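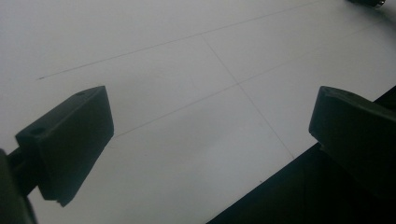
Has the Arnis handling code made the work safer? Too early to say, and I doubt the paperwork will settle it.

Progress since October: the Nistport site has adopted the code in full, Cliltel in part. Staff have signed up to 15 rules for work with grippers. Only 2 deal with what to do when a rule is broken — a gap I raised at the outset.

Cliltel reports 901 logged sessions and no faults. I would treat that with care, as its log has no box for near misses.

We ask to hold back 2000 pounds of the training budget until it does.

Carys Landeg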